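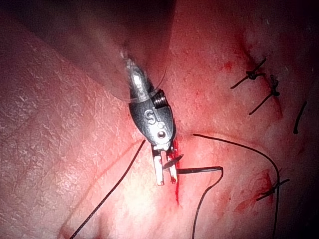
Darcy Lemieux says the wrist check should come before the arms are powered at all, and would like to see it printed ahead of the tool list. Lemieux writes that on the Prikby build the first bad needle drive was blamed on the motion software, and the time spent there was wasted: a cable on the pitch pulley had gone slack, and the jaws closed a fraction late on every command. The order of this section has been changed to match.

Jun 15, 2024
By Fabian Strebel

Section 3. Setting Up the Instruments and Making the First Stitches

This section covers the Lirance two-arm bench rig from the point where both arms are bolted down and wired to the Hiketti controller. Frame assembly is in Section 1. Wiring and motor direction are in Section 2. Do not start here if either arm still moves the wrong way on a jog command.

CAUTION: The Lirance is a bench machine built from shared plans. It has no medical approval of any kind. Do not use it on a person.

CAUTION: Needles are sharp and the arms do not know where your hands are. Press the stop button and wait for the brake click before reaching between the instruments. Keep a closed sharps container within reach of the bench.

3.1 Wrist check (power off)

Do this for each instrument, with the instrument off the arm.

1. Wipe the shaft and wrist with a lint-free cloth.

2. Look at the wrist under a magnifier. Check that the pins sit flush and that no cable strand is broken or lifted out of its groove. On wrists with an external coil spring, check that the spring is fully seated in its notch between the upper housing and the lower body. The spring can be seen at the right of the wrist in the picture at the head of this section.

3. Turn each drive disk by hand through its full travel. The motion should be smooth in both directions. A gritty feel means dried residue in the pulleys. Clean and dry the instrument, then repeat.

4. Hold the jaw disk still and push lightly on one jaw with a plastic probe. The jaw should give a little and spring back. If it flops, the cable is slack. Go to 3.9 before doing anything else.

5. Close the jaws on a strip of thin paper and pull. The paper should tear or hold. If it slides out, do not use that instrument as a needle driver. It may still serve for holding tissue.

NOTE: Some wrists carry a letter on the clevis. The controller does not read it. Enter the instrument type by hand in the tool table, and write the same entry on a tag at the back end of the shaft.

3.2 Mounting

1. Set both arms to the park pose.

2. Fit the adapter plate to the arm. Tighten the screws in a cross pattern, finger tight first.

3. Turn all four disks on the instrument to their center marks.

4. Slide the instrument down until the latch closes. Pull up on it once to confirm.

5. Repeat for the other arm. Put the needle driver on the right arm and the holding instrument on the left, unless the operator is left-handed. Swap the two entries in the tool table if you swap the instruments.

NOTE: The Cormier adapter plate is thicker than the printed one in the plans. If you use it, set the tool length again. The rig will run with the wrong length, and the error will appear as a jaw tip that drifts sideways whenever the wrist is turned.

3.3 Mounting the small cameras

Each arm carries one small camera, clamped to the instrument sleeve and aimed at the wrist.

1. Fit the clamp loosely.

2. Start the preview and slide the clamp until the jaw tips are sharp. Let the shaft go soft if it has to. A view that is sharp at the shaft and soft at the jaws is of no use for needle work.

3. Turn the wrist to each end of its travel. The tips should stay in view. If they leave it, tilt the camera and try again.

4. Tighten the clamp. Route the camera cable on the outside of the sleeve and tie it at the elbow, with enough slack for full roll.

5. Bring both arms to the work pose and look at both previews. The near instrument may block part of the view from its own arm. Use the other arm's view for that area.

3.4 Lighting

Use a single diffused lamp placed high over the tray. Moist tissue throws back small white points of light, and a second lamp adds more of them. Lower the exposure until the metal of the wrist still shows its edges. Bright housings will clip to white in places; this can be ignored so long as the jaws and the thread read clearly.

Black thread is easier to follow than clear or pale thread. Use black for all set-up work.

3.5 Homing and touch-off

1. Clear the tray.

2. Power the arms and release the stop.

3. Run HOME from the controller menu. The left arm moves first. Keep clear until both status lights are steady.

4. Place the touch-off block in the tray.

5. Jog the left instrument down until its closed tips touch the top of the block. Press SET. Repeat with the right.

6. Raise both arms and command them to the same point above the block, one after the other. If the tips do not meet the same spot, repeat step 5. If the second attempt is no better, check the tool length.

CAUTION: Set the force limit before placing any tissue. The default in the file is 1,000, which is meant for the dry frame test in Section 2. Change it to 300 for both arms. The value is a raw controller unit and should not be read as grams.

3.6 Placing the tissue

1. Line the tray and pin the tissue at the corners, clear of the working area.

2. Leave the tissue loose enough to form a low fold along one side of the incision. Flat, tight tissue makes the first bite harder.

3. Keep the surface moist. Do not flood it. Liquid standing in the low areas hides the thread.

4. Check that the shaft of the right instrument can reach the incision without resting on the fold.

NOTE: Blood along the incision can cover the entry point. Blot it with gauze with the arms stopped. Do not wipe across knots that have already been tied, as the tails will catch.

3.7 First stitches

The stitches here are interrupted, meaning each is tied and cut before the next is started. Practice the motions on a foam pad until they can be done without stopping, then move to tissue.

1. Load the needle by hand with the arms stopped. Grip it behind the middle of the curve, square to the jaws. Release the stop.

2. Hold the near edge of the tissue with the left instrument. Rest the tips on the surface and let the force reading settle.

3. Bring the needle point to the surface at a right angle. Enter, then turn the wrist so that the needle follows its own curve. Do not push it straight ahead.

4. When the point shows on the far side, take it with the left jaws and open the right. Watch the view from the left arm during this step.

5. Draw the needle clear. Pull the thread through slowly until a short tail is left.

6. Move the grip of the right driver from the needle to the thread and let the needle hang on its length. Keep the loop high and to the side, away from the wrist pins.

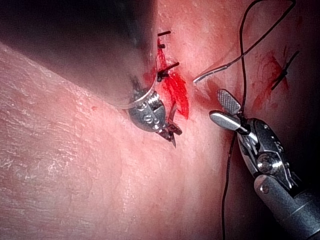 Fig. 2. Left wrist at the tissue below the sutures; thread in the grip of the right needle driver.

7. Wrap the thread around the left jaws, take the short tail, and pull in opposite directions until the knot lies flat. Repeat with the wrap reversed.

8. Stop the arms. Cut the tails by hand, leaving enough to see and to grip. Tails cut too short are hard to find in the preview.

9. Move down the incision and start again at step 1.

NOTE: Work so that finished knots are behind the instruments. A trailing thread will snag on a standing tail if it is pulled back over the row.

CAUTION: If the thread passes behind a pulley or around a pin, press stop. Do not try to free it by jogging. Cut it on both sides of the wrist and pull the piece out with tweezers.

3.8 Recording settings

Save the tool table, the touch-off values, and the force limit under one name when a set of stitches goes well. The settings from the May build were saved in separate files and could not be matched up later. Recordings from the two cameras should start from the same trigger. Turn on SYNC in the controller before pressing record.

3.9 Taking up a slack cable

1. Remove the instrument from the arm and open the back housing.

2. Find the pulley for the slack axis. Loosen its clamp screw a quarter turn.

3. Take up the slack with the pin wrench. Stop when the jaw springs back under the probe as described in 3.1, step 4.

4. Tighten the clamp screw. Turn the disk through its full travel and check again. New cable stretches, so expect to repeat this after the first session.

5. Close the housing, mount the instrument, and run 3.5 from the beginning.

3.10 Faults

Needle turns in the jaws on entry: grip too near the tip of the needle, or worn jaw face. Reload. If it happens again, change the instrument.

Jaws close late: slack cable. See 3.9.

Arm stops as soon as it touches tissue: force limit set too low, or the reading was not zeroed after mounting. Zero it with the arm raised.

Tissue tears at the exit point: needle was pulled straight. Follow the curve with the wrist.

Preview freezes when the wrist rolls: camera cable too tight at the elbow.

Tips drift sideways on wrist turn: tool length. See the note in 3.2.

3.11 Shutting down

1. Open both sets of jaws and remove the needle by hand with the arms stopped. Put it in the sharps container.

2. Raise both arms and run PARK.

3. Power off. Remove the instruments and clean them the same day. Work the jaws under clean water, dry them with air, and oil the pins lightly.

4. Bag and discard the tissue and tray liner according to the rules of your workshop.

5. Wipe the bench, the sleeves, and the camera clamps with disinfectant. Leave the camera lenses until last and use a fresh cloth.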